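How to Reserve a Shared Meeting Room

Staff and registered guests may reserve any shared room at the Flirkton building through the Ondus booking page.

1. Sign in to Ondus and select Rooms, then Flirkton.
2. Choose a date and a start time. Bookings begin on the hour and may last up to 60 minutes.
3. Enter the number of people attending and any request for tea service. Requests must be received one full working day in advance.
4. Select Submit. A confirmation will be sent to the address on your account.

To cancel, open the confirmation and select Release Room. Rooms not claimed within 15 minutes of the start time are returned to the schedule.

Tables must be cleared before departure. Cups and teapots are to be returned to the pantry on the same floor. Spills and damage should be reported at extension 517.

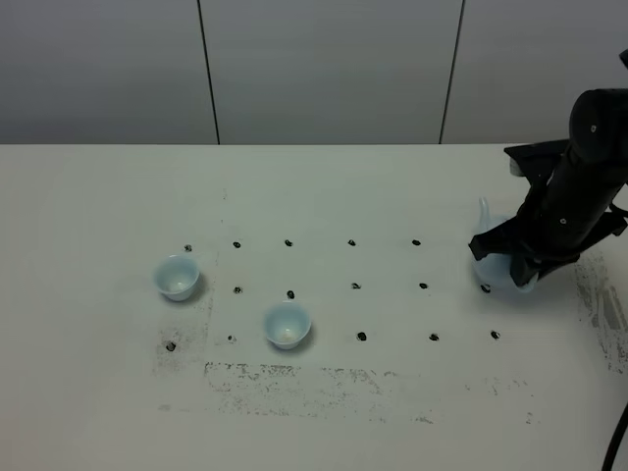
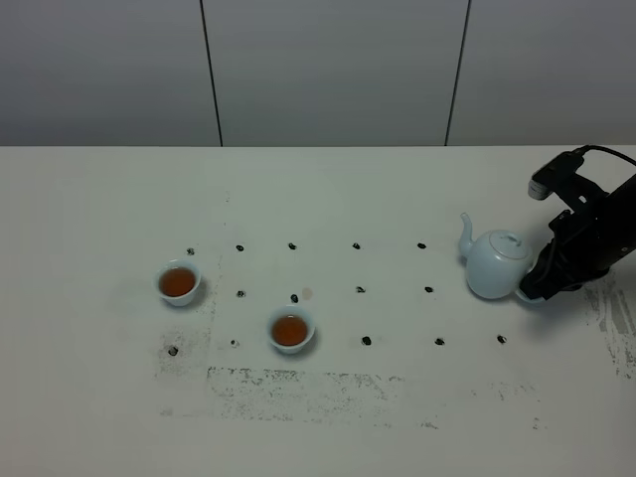
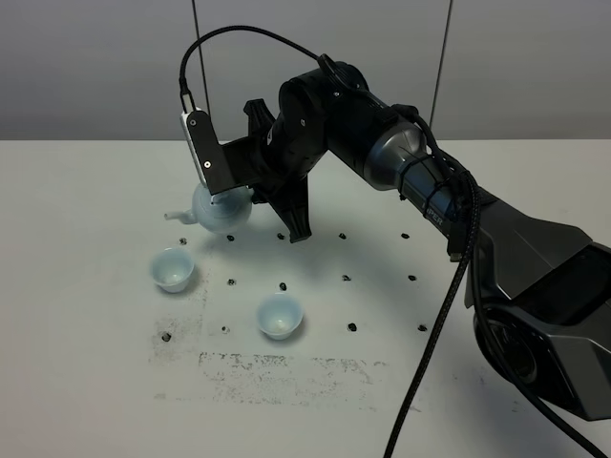

Office of Building Services, Valtemum Campus

Page last reviewed July 22, 2024. Requests for recurring bookings are accepted each January.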